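4.2 Demonstration Sessions at the Merkholm Bench

All of the tabletop demonstrations in this paper were recorded by remote control. The operator sits to one side of the bench and steers the arm with the Limico hand controller, a small handheld grip that sends position and rotation changes to the robot and opens or closes the gripper with a trigger. We tried hand guiding first, with the operator holding the wrist and moving the arm through the task. It works beautifully for big sweeping motions, and new operators love it, but for small objects the operator's own forearm kept hiding the very contact we wanted the cameras to record. Moving to remote control fixed that, and it also meant that the recorded joint currents came from the robot's own effort, with no human push mixed in.

The task family we are most excited about is the easel set. A small wooden easel has to be picked up, opened, stood upright, and then loaded with a picture frame. It sounds like something a child could do in a few seconds, and a child can, but it packs a surprising amount of difficulty into one short episode. The legs swing freely on their hinge. A folded easel can lie on either side, and the right grasp for one side is a poor grasp for the other. The frame is wide and flat, so the fingers have to find an edge before anything else can happen. Figure 3 shows the bench with a folded easel overlapping the frame, one of the starting layouts we consider hard.

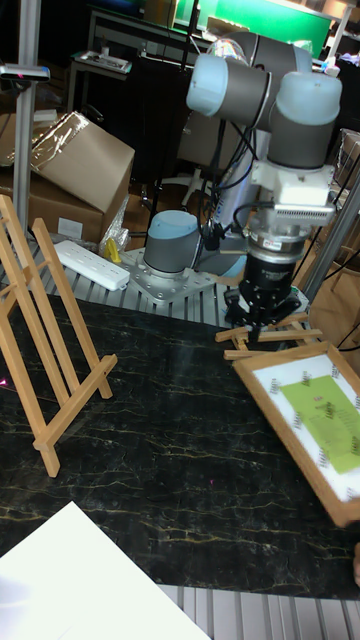
Figure 3. Easel task workspace. The gripper is above the folded easel and the picture frame; a taller easel stands upright at left.

Overlap matters a great deal here. When the easel and the frame lie apart, operators mostly agree on what to do, and their paths look alike. When one rests on the other, we see real differences in strategy. One group of operators lifts the easel straight up and sets it aside before opening it. Another pinches a leg and drags it clear, which is quicker but can turn the frame along with it. Both are good demonstrations, and we kept both! Early on we worried that mixing them would confuse the policy, so we trained on each group alone as well as on the full set. The full set came out ahead in the overlapping layouts, and we saw no penalty in the simple ones.

In total we collected 2334 episodes, of which 258 start from an overlapping layout. Each episode was capped at 60 seconds, and an operator who ran past the limit simply reset the bench and started again. We kept failed grasps inside an episode as long as the operator recovered, for example by backing off, turning the wrist, and coming in from the other side. These recoveries turned out to be some of the most useful data we have. A policy trained with them will often lift away from a bad grasp and try again, behavior that we never labeled or asked for.

Operators practiced on the Lundia pegboard for 42 minutes before their first recorded session. The pegboard has nothing to do with easels, but it teaches the feel of the controller, especially how far the hand must travel to move the gripper a short way near the table. We log every session with the Umali recorder, which stores the camera streams, joint states, and controller input against one clock. Section 4.3 describes how the streams are trimmed and resampled before training.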